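Istorar Craft Heritage Touring Exhibition: Loan Schedule and Venue Notes
Posted 27th August

The touring version of the Istorar craft heritage exhibition leaves Kinsella Hall in September and moves to its second venue, the Florska Cultural Center. Member organizations that lent objects should read the notes on condition reports and insurance before the transfer begins.

The full exhibition holds 776 catalogued objects. Of these, 19 will not travel. Most are long textiles that cannot be rolled to the diameter required by the transport crates, and the remainder are unfired clay pieces that the conservator has rated unfit for road transport. Lenders of the 19 objects have been told in writing. Their pieces will stay in storage at Kinsella until the return date on each loan form.

Floor space at Florska is smaller than at Kinsella, and the ceiling is lower in the east gallery. The regional sections have been reordered to fit. Coastal weaving and river basketry now share one room, with metalwork moved to the lower level beside the lecture space. The order of the printed catalog has not changed, so object numbers on the wall labels will no longer run in sequence. Visitors who want to follow the catalog can pick up a conversion sheet at the front desk.

Labels have been reset in a larger type size after comments from the first venue. The text itself is the same except in the metalwork section, where two place names were misspelled and have been corrected.
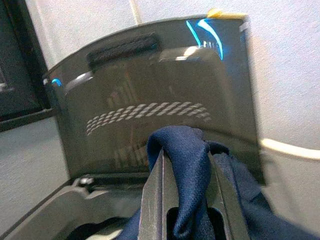
Condition reports are to be completed twice for each object, once at packing and once at unpacking. The form has been shortened to a single page. Lenders who want their own representative present at unpacking must give the registrar, Soledad Abernathy, five working days' notice. Representatives may inspect and photograph their own objects only.

Transit insurance is carried by the exhibition. Cover starts when an object is signed out of the gallery at Kinsella and ends when it is signed in at Florska. It does not extend to frames, stands or cases supplied by the lender unless these were listed separately on the original loan form. Several lenders left that section blank. They may file an amended form until the first crate is sealed, after which no changes can be accepted.

Transport is contracted to Jivon, the same carrier used for the move into Kinsella. Vehicles will be climate controlled and loaded through the rear dock. The dock will be closed to other deliveries while loading is under way, and exhibitors at the hall should arrange to use the side entrance.

The public program at Florska opens with a talk by Sorcha Quinlan on how regional craft collections have been presented to visiting delegations and tour groups. The talk covers display methods, the use of live demonstrations, and the pricing of craft goods sold at the exit. Seating is limited and tickets are issued at the door. Demonstrations of loom work and cane splitting will follow in the lecture space.

Tour operators should note that group bookings made for Kinsella do not carry over. A new booking form is needed for Florska, and groups must enter through the north doors, where coaches can stop but may not park.

Questions on loans go to the registrar's office. Questions on group visits go to the Florska front desk.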